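Visit to the Clasta lab, Abu Hammour: notes from the grasping day

July 13, 2021
Filed under: Visits, Robots

Wrote most of this on the bus back so forgive the state of it. Phone at 18 per cent, no charger, typing fast.

Got there late. The Clasta building is behind a tyre place in Abu Hammour and the sign only faces the one way, so I went past it twice. Signed in, sticker on shirt, straight into a room that was already going. Missed the welcome and the coffee. Caught the tail end of the slide on funding, no loss.

The day was set up around one result, and they were very upfront about that. No tour of everything, no drone cage, no lunch buffet with a humanoid waving at you. One method, one arm, one bin, and as many questions as you like.

So the method. They call it Jonby. I asked what it stands for, it doesn't stand for anything. The idea as I understood it: the robot has to pick things out of a bin, any things, without being told what they are. The usual way is to train on heaps of attempts and let it learn what a good grasp looks like. Works, but slow, and most of the early attempts teach it very little. Grabbing at air, mainly. Jonby keeps the learning by trial but changes which trials it bothers with. Before each go it scores a lot of possible grasps, then picks one it is unsure about, somewhere between "will surely work" and "no chance". The middling ones. Then it tries, writes down what happened, and updates.

That's it really. Sounds obvious when it's said out loud in a warm room. Active learning people will be shrugging. What they claim is new is the way the unsureness gets worked out, which is from disagreement between several small networks trained on different slices of the log. If they all agree, skip it. If they argue, try it. I asked how small is small and got a proper answer, which I then failed to write down. Sorry.

Numbers, copied off the slide. 2000 grasps of training on the real arm, no simulation at all. At the end, on objects it had not met before, 59 grasps out of 60 in the easy test (one object alone in the bin). The comparison, same arm, same number of attempts but chosen at random, did clearly worse, they had a curve for it but the axis was unreadable from the back row. The harder test, several objects together, they have not finished and would not give a figure. Fair enough. Liked them more for it.

Then up to the work cell. We went in small groups and had to stand behind the line. The objects are all small stuff, a lot of it the sort you'd find down the back of a sofa. Toy brick, bits of plastic. Clear plastic is the one they wince at. The depth camera sees through it or sees a shine that isn't a surface, so the networks disagree like mad and the method keeps wanting to go back for it. Which is either the whole point or a flaw, depending who you ask. There was a bit of a debate about this at the line and it went on after the group behind us had come up.

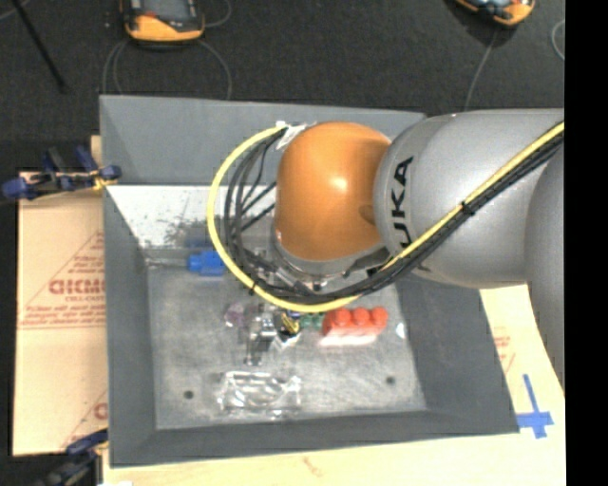
No, I think that is a flaw and they should say so, Adil wrote to me when I sent him the notes. Disagreement between networks tells you the networks disagree. It doesn't tell you whether trying again will help. If the sensor is giving you rubbish, a hundred more goes at the same clear thing gets you a hundred lots of rubbish, and the log fills up with it. I'd want to see the attempts split by object before I believed the curve.

Which is more or less what someone in a green jumper asked, less politely. The reply was that they do cap it. After a run of failures in the same patch of the bin the score there gets pushed down for a while and the arm goes elsewhere. How long a while? Tuned by hand. There was a little silence after that. They did say the split by object will be in the paper, so Adil can have his wish.

Other things I scribbled down, no order:

The bin gets a beating. Asked about the scratches on the inside and was told the early training is rough, fingers come down too far. They now have a floor limit in software plus some give in the wrist control.

Clamped down at the edge, too. Apparently a bin that shifts even slightly spoils the match between what the camera thinks and where the arm goes, and you don't notice for ages, you just get a slow drift in the results. They lost most of a week of logs to that. I'd have cried.

Cables. Every robot I've ever seen up close is half cable and this one is no different, a fat yellow one looping right round near the wrist with black ones bundled along it. Question from the group about whether the loop gets in the way of the view. Sometimes, yes. So images are taken with the arm parked out of the way, then it moves in blind, so to speak. No correction on the way down. I was suprised by that. They said it keeps the log clean: one picture, one choice, one outcome. Adding correction is next.

How does it know it has got something? Finger width after closing, plus a second look at the bin. If the two don't match, the attempt is marked doubtful and left out of training. I asked how many end up doubtful, "too many" was the answer.

Adside, who paid for part of the work, want it for sorting returned parcels. Their person gave a short talk. Mostly about parcels. The gap between a toy brick and a returned jumper in a bag was raised by several people and not really closed.

Code: promised for September, with the logs. The logs are the bit I want, real attempts with real failures in them are hard to come by and most groups only put out the tidy ones.

Practical stuff if you go to the next one. Park on the road, not in the tyre place. Closed shoes or they won't let you past the line. The upstairs room is freezing and the downstairs one is boiling, bring a layer. No filming of the screens, stills of the cell are fine, ask first anyway.

Did I come away convinced? On the easy test, yes, pretty much. The method is simple enough that I could explain it to my brother on the phone, and I did, and he asked why it doesn't just start with the hard objects. Didn't have a good answer for him. Will email them and add it here if they write back.

Bus is here at my stop, posting as is. Will fix typos tonigth.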